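When Is a Title Race Over? Predicting the Clinching Round in a Small Soccer League

Introduction

Every spring somebody on TV says a team "could win it next week," and I always wanted to know how they work that out. I picked the Hevilus League for this project. It has 14 clubs, everybody plays everybody twice, and the title race has been great fun to follow. My two questions were how early a champion can be certain, and whether goal difference halfway through the season tells you more about the final table than points do.

Data

Three full seasons would give 546 matches. The league's old results pages have gaps, mostly in the oldest season, and I ended up with 451 matches with a score I could check in two places. I typed them all into one spreadsheet with the round number, home team, away team and goals. It took far longer than planned, and I found out the hard way that Koo changed its club name between seasons and was sitting in my table as two teams!

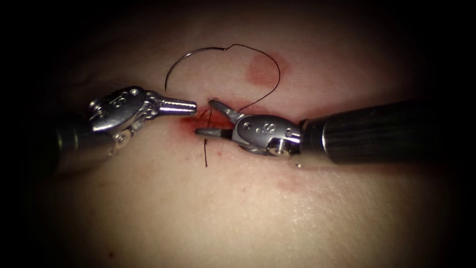
Once that was fixed, I rebuilt the table round by round. The final tables matched the published ones for the two newer seasons, goal difference included. For the oldest season I used the published table for points and left it out of the goal difference part.

Method

The basic clinching rule is simple. A win is worth three points, so a leader is safe when its lead over every rival is more than three times the number of games that rival has left. With two games left, a lead of 7 is enough. With three left, you need 10.

It gets more interesting when two chasing teams still have to play each other, because they can't both take three points from that game. I wrote a second version of the rule that goes through the remaining schedule and checks every possible set of results among the top four. My advisor, Shanthi Herath, suggested stopping at four teams, and it made the program quick enough to run on my laptop.

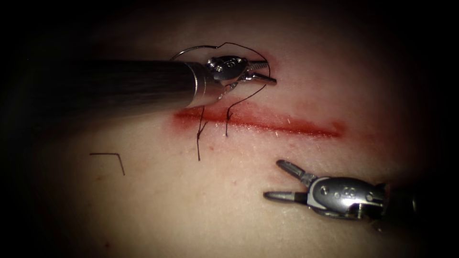
Figure 2. Suture held in the jaws of the left instrument, over the incision in the practice pad.

Results

Lostari won the most recent title, and they were sure of it after round 23, when they were 10 points clear of Tirnik with three to play. I had watched that game and remembered it as a nervous one, but the numbers say a draw would have left them needing only one more win. The season before was much closer. Tirnik and Koo went into the last round level on points, and Tirnik took it on goal difference.

The longer version of the rule gave the same clinching round as the simple one in all three seasons. I was a little disappointed, but it makes sense: the leader only has to worry about the best-placed rival, and a meeting between second and third still lets second place win it.

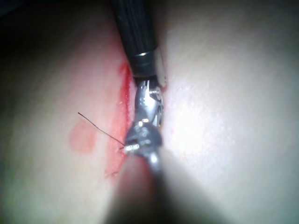
Goal difference at halfway

For the two seasons with complete scores, I ranked the clubs after round 13 by points and again by goal difference, then compared both lists with the final table. Goal difference came out ahead each time — not by much, but enough to make me want more data. The biggest mover was Koo, who sat sixth on points and third on goal difference, and finished second.

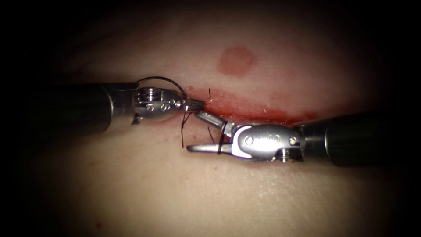
Problems and next steps

Two seasons is a very small sample, and I would love to fill the gaps in the oldest one. A few postponed games were listed under their original round, so some of my mid-season tables show a club with a result it didn't have yet. I corrected the ones I noticed. Next I want to add home advantage and estimate the chance of a title before it is certain, starting in the spring when the arguments on the bus get loud. The spreadsheet and both versions of the program are in the class folder.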